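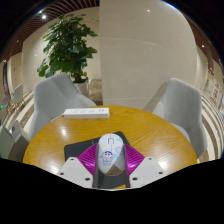

Florence Chan wrote:

> The Wumwood petition closed at 3,916 names and the council still gave it four minutes. If the leader can go on local radio and call us a fringe, I don't see why we should be polite at the next meeting.

I'd be careful there, Florence. He said "fringe" about the Clisholm leaflet, which we didn't write, and the station ran the two stories together. I've listened to it twice.

The rule is that anything over 3,000 gets a full debate. We passed that in February – the clerk confirmed it by email – so four minutes is a breach and we should say so in writing. Hawthorne ward had 68 letters go in and 19 replies back, all the same wording.

Draft to me by noon please, one side of A4.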